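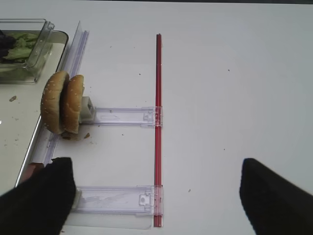 Figura 1 — A alface no recipiente transparente, sobre a bandeja, e o hambúrguer de pé, ao lado, na mesa branca.

Início | O projeto | Relatórios | Turmas | Contato

Relatório da estação de montagem — Projeto Gornden

O nosso grupo ficou com a parte do lanche, e eu confesso que achei que ia ser a mais fácil de todas. Não foi! O Wekesa Kioko cuidou da lista de compras e eu fiquei com a mesa, ou seja, decidir onde vai cada coisa e depois limpar tudo (essa segunda parte ninguém me avisou).

A ideia era simples: organizar uma bancada pequena para montar hambúrgueres sem ter que ficar cruzando os braços na frente do colega. Pusemos a alface num recipiente transparente, em cima de uma bandeja creme de borda cinza-escura. Gostei muito do transparente, dá para ver de longe quanta folha ainda tem e em que estado ela está. O professor Ubaldo Lombardi queria tigelas de inox, mas acabou aceitando.

O pão foi o de gergelim, da padaria Feken, que fica a duas quadras da escola. No primeiro dia testamos um pão sem gergelim, mais barato, e ele esfarelava demais. O de gergelim também solta migalha, claro — na Figura 1 tem migalha na bandeja e na mesa — e foi aí que a gente começou a levar a limpeza a sério. Mesa branca não perdoa, qualquer pontinho escuro aparece.

Fizemos 18 montagens no total, divididas em sete rodadas, sempre no domingo de manhã, que era quando a cozinha estava livre. Gastamos pouco mais de 600 gramas de alface, contando as folhas que murcharam. Na rodada 2 mudamos a bandeja de lado, e o Wekesa, que é canhoto, parou de reclamar.

O que eu faria diferente: separar uma bandeja só para o pão, porque a da alface vive recebendo farelo. Também queria um pano úmido fixo na ponta da mesa, já que a gente perdia tempo indo até a pia. E faltou combinar onde fica o hambúrguer pronto. Cada um largava o seu num canto, e isso bagunçou as anotações das últimas rodadas.

A tabela com os tempos está na pasta Draltus, junto com a lista de compras. Falta passar a limpo a rodada 5, o Wekesa ficou de entregar até dezembro.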